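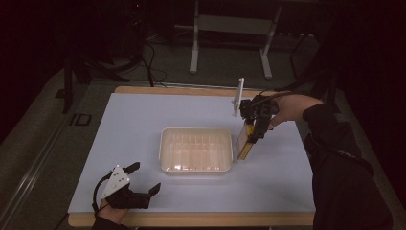

Plastic tray on a board

Gym floor sealer still tacky, can I wait it out?
Posted by Arkamness, August 2021
We put two coats of Cistix on the maple floor in our school gym, 238 square yards. The can says 20 hours between coats and we gave it that. After 5 days it still grabs your shoes by the north wall. Sand it or wait?

Pundley
Wait. Run fans and keep the doors open. Ours took over a week in damp weather.
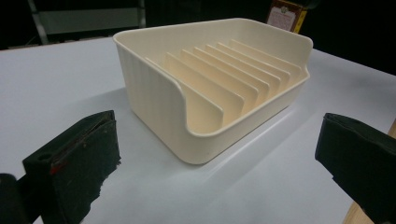
Also keep the bleachers folded until it's hard, or the wheels will leave tracks.

Ezeani
If it's only one wall, the coat probably went on too thick there. Screen that strip lightly and recoat it thin. Don't use a drum sander.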